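Unit Prices Belong in Large Type

Shelf labels in most grocery stores print the package price in tall figures and the price per ounce in type small enough to miss. I think the order should be reversed. The package price tells a shopper what leaves the wallet today. The unit price is the only number that allows two sizes to be compared.

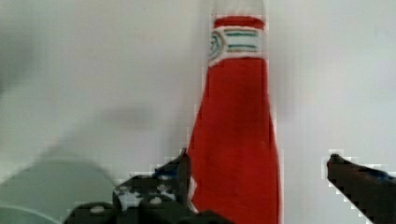 The usual objection is that shoppers can do the division themselves. Fenna Peeters, who ran the dry goods aisle at Grollside until March, timed herself on 10 pairs of labels and gave up on the sixth. Half used ounces and half used pounds. Mixed units are a separate fault – and a cheaper one to fix.

Package shape makes the problem worse. Height reads as volume, and few people correct for width. A round plate is judged by its width, like the grayish one lying on the white tabletop, and the eye does fairly well with it. A container that changes width as it rises gives the eye much less to work with.

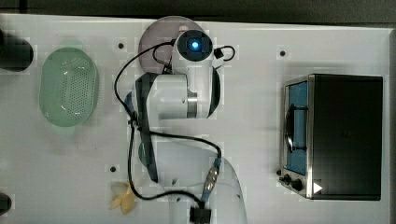
Standard units should come first. One base, 100 grams or one pound, should apply to every product in a category, with no exception for small jars. Type size comes second. My own preference is for equal height, and I would accept 76 percent as a floor. Sale tags need the same rule, as they often drop the unit price entirely.

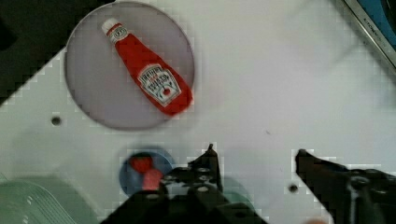
Would larger unit prices raise costs for small stores? Most of them already print labels from a template, so the change is one edit and one reprint.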